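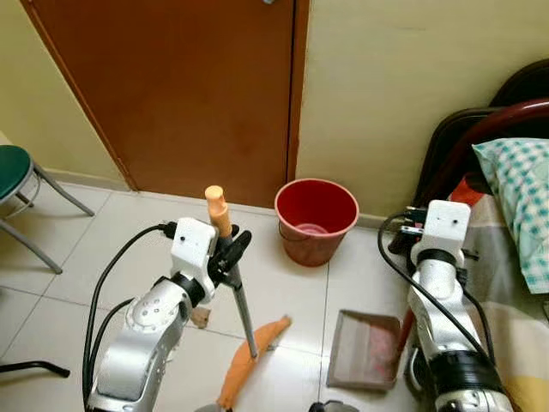 Equipment budget: cleaning arms for the guest rooms

The request for next year's equipment is due 1/10/19. Zinhle Tshabalala has put in for one two-armed unit for the Numamcombe rooms, with a second to follow in March if the money holds.

Zangate and Skomham have both quoted. Skomham is cheaper on the base unit but charges 1782 a year for service. Zangate includes service for 60 weeks and then bills by the visit. Spare gripper fingers are extra from both, so we have added 2 sets to the request.

No special tools are budgeted. The grippers take a regular long-handled mop and a dustpan, and buckets will come out of the supply line as before. Replacement mop heads should be ordered through Altıntaş.

Bedrooms are tight, so please measure the clear floor between bed and door in each room and send the numbers to Zinhle before the request goes in.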